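How to prepare a plate-handling demonstration for an open day

In April we opened our workshop at Flutis to visitors, and 278 people came through the door. I was responsible for the robot table. I write down the method so that other groups can repeat it, and also because Welington Fagundes asked me for it three times.

1. Choose one task and keep it small. We chose plates and a wire rack. Everybody has done this at home, so visitors understand the goal before you open your mouth. Our first plan was to sort screws, but from two metres away a screw is only a dot.

2. Use plates in different colours. It helps the audience to follow which plate you are speaking about, and a child can call out a colour for the next one.

3. Clear the table of cups, leaflets and telephones. Put the rack where the arm can reach it without stretching, and mark the position of its feet with a pencil. When somebody bumps the table, and somebody will, you can put it back in a few seconds.

4. Teach the grip at the side of the plate, with one fingertip on the inner face and one on the outer. Close slowly. If the plate turns in the fingers, take it a little deeper and try again.

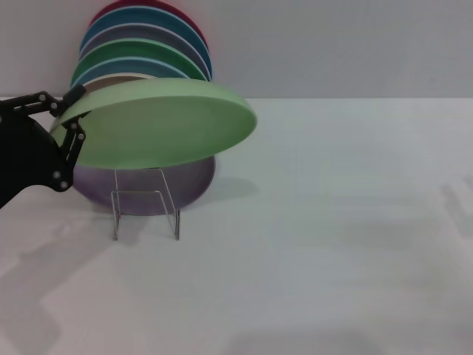 Can visitors drive the arm themselves?

They can, if one of your team stands beside them with a hand near the stop button and the speed is set to the lowest step. We gave each person two minutes, and we let small children choose the plate while an adult held the controls.

5. Practise the approach over the rack more than the grip. Most of our failures in rehearsal came in the last few centimetres, when the plate touched a wire and the arm continued to push. We ran 219 rehearsals in the week before, and after that I stopped worrying — or I worried less.

6. Speak while the arm moves, but stop speaking when it lowers the plate. People want to watch this part in silence. I learned it from the Lindemann team, who visited us in the morning and were kind enough to tell me I talk too much.

7. Plan a pause of 22 minutes after each hour. The motors can rest, you can drink something, and the next group has time to gather.

If a plate falls, pick it up, show it to the public and start the same movement again. Do not hurry to the next plate. Our visitors asked their best questions after a fall.

Related
Making a simple barrier for a robot table
What we showed at the Clerkness open day
Trutis workshop: notes for first-time guides

22 shares | 3 comments

Contact | © Flutis | Back to top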